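Packing day at Endevent: an open house with not much opened

I went to the Endevent open house on 25th March expecting to see how a mail-order pharmacy supplier gets its boxes out the door. The flyer promised "every step from shelf to shipment." We got 2 rooms and a hallway.

The welcome talk took 12 minutes and used the word "care" a lot. Endevent says its new packing method, called Plelteo, cuts mix-ups between similar cartons. I asked by how much and compared with what. The guide said the numbers would be out in June. Fine, but then why put the claim on a banner now?

The sorting room was better. Visitors could handle sample cartons and try matching them to order slips. I picked the tiled counter by the window, mostly to get away from the banner.

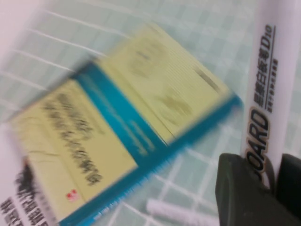
Cream-yellow medicine carton with a blue band, on the tiled counter. The large print is in Chinese.

I don't read Chinese, so I had to go by color, which I suspect is how plenty of people sort these when they're tired. The blue band does help. It wraps along the edge of the carton, so you get some of it from more than one side. The white print on the band is another matter. Bold lettering on the yellow panel gets the attention, and anything in the band has to fight for it.

The Moynihan room next door held the finished parcels. We were told 200 go out each morning. I saw the shelves and the tape guns, but no packing was going on during our visit, so I'll take that figure as theirs. A woman in our group asked about returns and was handed a brochure.

Parking at the Tresaritz lot costs extra, and the whole tour ran 60 minutes including the coffee. Go if you live nearby and like handling cartons. I'd wait until the June numbers are posted before believing the banner.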